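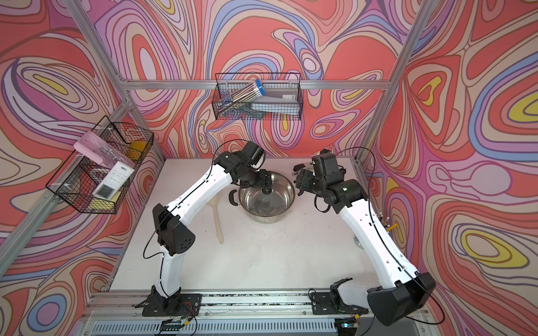
Psychedelic wallpaper is a style of printed wall covering built on swirling lines, melting shapes and bright colors set right up against each other. It grew out of the poster art and light shows of the late sixties, and it borrowed freely from older sources too — the whiplash curves of Art Nouveau, the teardrops of paisley and the veins of marbled endpapers. One of its best-loved branches is the contour pattern, in which wavy bands nest inside one another like the height lines on a map. A paper with bands of coral red, pink, lavender, periwinkle blue and cream, held apart by thin dark lines and dotted now and then with a bright yellow oval, belongs to this branch. The effect on a whole wall can be wonderful, with the eye sliding along one band and hopping to the next!

Origins

Wavy papers were made long before the style had a name. Marblers floated paint on a bath of thickened water, combed it into ripples and laid a sheet on top to lift the pattern off. No two sheets came out the same, so the method suited books and boxes far better than walls. Screen printing changed that. A drawn pattern could now be repeated down an entire roll, and flat, strong inks gave the colors a punch that older papers rarely had.

The Temley works was an eager early maker. Its first contour paper, sold simply as Pattern 1244, was printed with a separate screen for each color and a final one for the dark outline. The outline did more than decorate: it covered the small gaps left where two colors failed to meet. Brundov, a rival firm, left the outline off and let its inks overlap, which gave softer edges and some lovely accidental purples.

Repeat and matching

The great puzzle of the style is the repeat. A striped paper can be hung with hardly any waste, but a swirl has to flow across every seam, and a long repeat means more trimming. The Fulumstead range used a repeat of 95 centimeters, long enough that most people never spot where it starts over. Many contour papers use a drop match, where each strip is shifted down from its neighbor — a simple trick that hides the grid beautifully.

Revival

Plain painted walls pushed the style aside for a time, though it never vanished from cafes and record shops. Interest picked up again after 2000, helped by digital printing, which needs no screens and can run a mural with no repeat at all. Durrani reissued 200 rolls of an old swirl in its original inks, and collectors still compare them happily with the first printing. Surviving offcuts are prized for their margins, where the printer's color test patches can often be found.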